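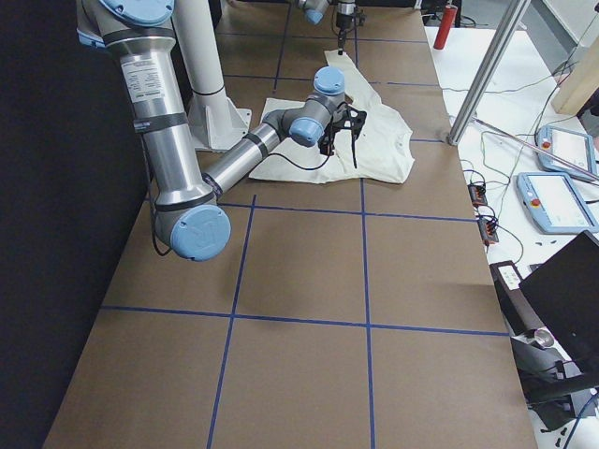
*Purberg cell, two-arm garment station, cloth on the paper. Read with items 3 to 9.*

**Periodic safety check, March. Checked by Inès Lebrun. Form 413.**

Marks: OK / Fix / Talk to me

1. **Risk assessment on file and current: Fix.** The one in the binder covers a single arm. We have had two for a while.

2. **Speed limit in shared mode, 300 mm/s: OK.** Set on both arms and password protected. The password is no longer written on the whiteboard, so thank you to whoever owns a cloth.

3. **Emergency stops reachable: Talk to me.** Each pendant has its red button, and both pendants are lying on the white bench beside the table. Fine if you're standing on that side. Pendants go on hooks, one per operator position. Hooks were ordered from Drirska. I have seen the order, but not the hooks.

4. **Each stop halts both arms: OK.** Tried from each pendant, three times. Do this again after any wiring change, including the "tiny" ones.

5. **Cables secured: Fix.** Green, black and grey, all over the white bench. Clip them, label both ends, and keep them off the pendants. The cable along the forearm needs enough slack for full wrist travel and no more.

6. **Terminal boxes: Fix.** Two little black ones by the edge of the paper, wires out of both. They want a cover and a permanent home. "Beside the T-shirt" is not a location under our wiring rules.

7. **Work surface marked: OK.** Blue tape on brown paper, a grid you can read from the door. Replace the tape when it lifts.

8. **Arm-to-arm clearance: Talk to me.** Minimum is 70 mm between grippers unless the program is a signed-off handover. Both grippers work the same cloth, so show me the signature.

9. **Bench housekeeping: Fix.** Loose rod lying on the bench, board leaning in the corner. Rod to the rack, board to wherever boards go.

10. **Hands clear before resume: Fix.** Smoothing out a wrinkle while the arm is paused still counts as entering the cell. Yes, even a small wrinkle.

Fixes go in the Numunero log under job 688. I'll be back at 2 pm with the same pen.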